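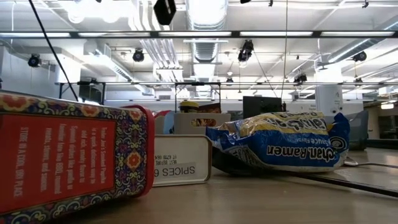 Smoked paprika and one of the white tins, both on their sides

Nitcombe Allotments and Kitchen Forum > Cooking and Storing > How long do you keep ground spices?

karnby_kate
Clearing the cupboard on Tuesday I found ground coriander that went out of date before we moved to Karnby. It smells of very little. My mother kept everything until the jar was empty and her food was fine. My sister bins the lot every December and starts again. What do the rest of you do?

Trevor Pickering
Whole spices, three or four years. Ground, a year, less for paprika and chilli powder. I write the month I opened it on the bottom in marker pen. If you can't smell it with your nose in the jar you won't taste it in a stew.

mudlark59
A year is far too strict. The date on the packet is a best before, so it's about flavour and nothing worse. I've got turmeric from 2000 or thereabouts and it still turns the rice yellow. Use a bit more if it's weak.

Trevor Pickering
Colour isn't flavour. Using more of a stale spice gives you a dusty sauce. I did this with cumin and had to throw away a whole pan of dal.

mudlark59
We'll have to differ. I'm not paying supermarket prices to replace something that works.

oldboot
Where you keep them matters more than the date. Ours were on a shelf over the hob for years and the paprika went brown in a few months. The tins are in a drawer on the other side of the kitchen now and last much better. I lay them down because the drawer is shallow, and I can still read the front if I tip my head.
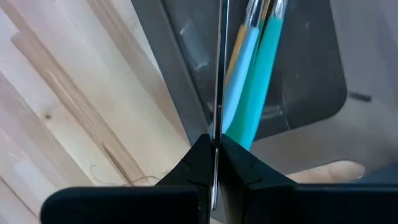
The other thing I changed was how much I buy. I used to get the 200 g bags from the Asian grocer because they were cheap by weight, and I never got to the bottom of one except the chilli. I share a bag with my neighbour now and we split it into old jam jars. Bay leaves go in the freezer.

karnby_kate
Thanks. My rack is right beside the cooker, so that may be my answer. Does the freezer work for ground spices as well?

oldboot
Never tried it with ground. I'd worry about damp getting in each time you open the jar.

Zeveck
It works if you leave the jar shut until it comes back to room temperature. Most people won't wait. I only do it for spare bags I haven't opened.

Trevor Pickering
Agree with that. And don't shake the jar over a steaming pan. That's how you get the solid lump at the bottom. Tip some into your hand or use a spoon.

mudlark59
I've shaken it over the pan all my life. You just bang it on the worktop.

karnby_kate
Coriander has gone on the compost. Keeping the nutmegs.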